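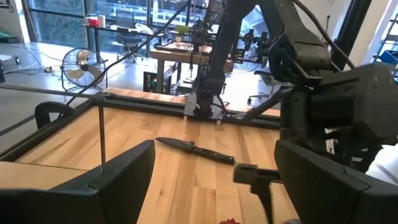

Skundwood shared kitchen, storage and prep area
Walk-through of Jan 31, 2018
Checked by Azadeh Ranjbar. Copy to Pejman Golestani.

1. Walk-in cooler at or below 40 F: OK
Door gasket is stiff at the bottom corner. Still seals. Look again in November at the latest.

2. Hand sink stocked: NO
Soap was fine, paper towels were out. Refilled during the visit.

3. Sanitizer strength: OK
Strip matched the chart. The log sheet has gaps from last week and needs initials on every shift.

4. Dry goods off the floor: NO
Two sacks of Rashti rice were under the bottom shelf. Moved up.

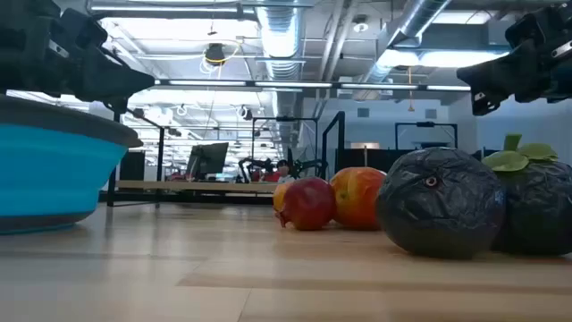 5. Produce washed and held properly: OK
Wash log is current, and the colander rack has been scrubbed. Whole fruit may sit out on wood the way these five do, but once cut it goes into a covered container with the time on it. Large bowls like the blue one get washed inside, outside and under the rim.

6. Fire extinguisher: OK
Tag is current, pin in place. Garkamen does the next service.

7. Hot water at the three-bay sink: OK
Reached 140 after 30 seconds.

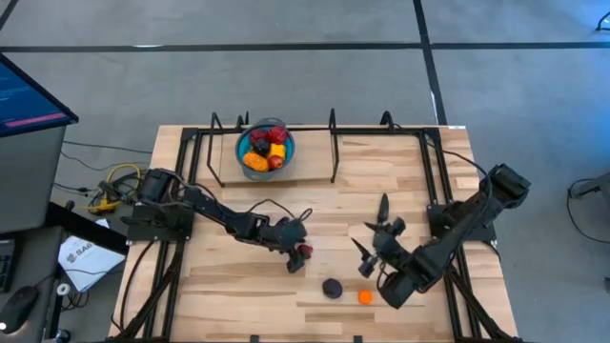
8. Floors and drains: NO
The drain by the dish area is slow and has a smell. Hama has been called and quoted a 10 day wait. Bare concrete like the gray floor here gets swept first, then mopped, and that includes the strip under the table. Leave the mop head up to dry.

9. First aid kit: OK
Short on finger bandages. Azadeh will order.

Open items: 2, 4, 8. Recheck when the drain is done.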